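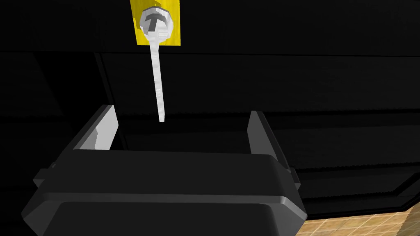
Open gripper, rendered.

I went to the Oltstead Kitchen Fair in May because my sister had a spare ticket and I had been eating the same four dinners since February. The fair fills the old bus depot in Lernadby, where the floor still slopes toward the drains. Every salad bowl on every folding table leaned a little to the north.

Doors opened at 9 a.m. The program promised 3000 visitors, and I believe all of them were ahead of me in line for the free coffee. I gave up and went to look at squash.

The first demo was a woman roasting carrots with cumin and honey. It was a good dish. She told us it took ten minutes, then pulled a finished tray from under the counter, so I can't speak to the ten minutes. I tried it at home the next evening and ate at 8:15. Use a hotter oven than you think you want, 425 at least, and don't crowd the pan. I crowded the pan.

Next I stopped at the Triltavine booth, where they sell vinegar. I did not know a person could have this much to say about vinegar. The man pouring had seven kinds lined up in little paper cups and asked me what I was getting on the finish. I said vinegar. He moved on to the couple behind me. For the record, the pear one is very nice and I bought a bottle. It has gone on cabbage, on beans and once on vanilla ice cream, which I'd skip.

The main event for me was the side dish class at eleven, taught by Ditte Dalsgaard, who runs the lunch counter at Oyewole across from the Lernadby library. She made braised red cabbage, a potato gratin and a warm green bean salad with toasted hazelnuts, all on two burners and one oven that kept tripping the breaker. Every time the lights went out she kept chopping. I sat a row further back after the second time.

Her gratin is the reason I'm writing this up. She simmers the sliced potatoes in the milk and cream for a few minutes before anything goes into the dish, so the starch thickens the liquid and you don't end up with potato soup under a brown lid, my usual result. Garlic goes in the pot, along with a bay leaf and more salt than looks decent. Then into a buttered dish, cheese on top, 375 until a knife slides through. Let it sit for fifteen minutes before you cut it. She said this last part twice and looked right at me.

Somebody asked if you could make it with skim milk. "You can," she said, and went back to the beans.

Lunch was less of a triumph. The food court had one working line, and my number was 639. They were calling numbers in the low five hundreds, in no order I could follow. I got a stuffed pepper at ten to two. The rice inside was still crunchy, but by then I would have eaten the ticket.

I spent the afternoon in the gadget aisle, against my own advice. I watched a grown man weep over an onion while demonstrating a device that prevents this. I held a garlic press the weight of a small dog. I came away with a bench scraper for three dollars, and it's the best thing I own now.

If you go next year, park behind the feed store and walk. Bring cash for the produce stalls at the back, where the asparagus was cheaper than at my grocery store and a good deal livelier. Eat before you get there. Ditte's class fills up early, so put your name on the sheet by the door when you come in, and pick a seat away from the extension cords.

My sister bought a tagine. She lives in a studio apartment and keeps sweaters in her oven. She wants to know if I'd like it for my birthday.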